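**FOR IMMEDIATE RELEASE**
April 24, 2020

# Stillent Questions Claim That Toddlers Learn "Any" and "Every" From Counting Words Alone

*Reanalysis of the Clultus speech records finds far weaker support than first reported*

The Stillent language group today released a reanalysis of one of the most repeated findings in the study of child speech: that children work out the meaning of words like "any," "every" and "each" simply by tracking which words turn up next to them. The group went back to the same recordings, used the same word lists, and could not get the same result.

The original claim came out of the Tesow project last December. Tesow reported that a simple learning program, fed only with parents' speech, sorted these words correctly 70 percent of the time. The number has since been used to argue that children need no built-in knowledge of how such words behave. Stillent's report says the number can't carry that much weight.

The trouble starts with the sample. The Clultus records used by Tesow hold 3033 parent sentences with at least one of the target words. Of those, 1594 are repeats or near repeats, mostly set phrases such as "any more?" and "every day." A program that has seen "any more?" hundreds of times will do well when tested on "any more?" again. Whether it has learned anything about "any" is a separate matter, and the first report did not test it.

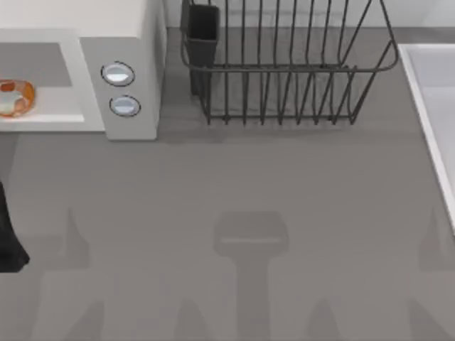 *A computer-rendered kitchen counter with a microwave and a donut.*

With the repeats taken out, the program's lead over plain guessing nearly vanished. It still did fairly well on "every" before a time word. It did badly on questions, and worse on sentences where "any" means "it doesn't matter which," as in "pick any book." Those are the cases that matter most, and they were the ones least often checked.

Stillent is also doubtful about the second part of the claim, that children make the same mistakes as the program. The comparison rests on 14 children, all learning English. Their mistakes were marked by people who already knew what the program had done. The group does not suggest bad faith. It does say that a match found this way should have been called a first guess.

A matching study of Hungarian, run under the name Orbán, has been cited as backup. Stillent's report points out that the Hungarian study asked a different question, used older children, and never tested the words at issue. Citing it as support, the report says, is a stretch.

None of this shows that children are born knowing how "any" works. The reanalysis does not test that idea, and Stillent takes no side on it. The group's own numbers come from one set of recordings and one type of program, and a better program might do better. Readers should treat the new results with the same care.

The full report, the trimmed sentence list and the scoring rules are available on request from the Stillent press desk. Tesow was sent a copy before release and had not replied by the time this notice was issued.

**Media contact:** Stillent Press Desk

\###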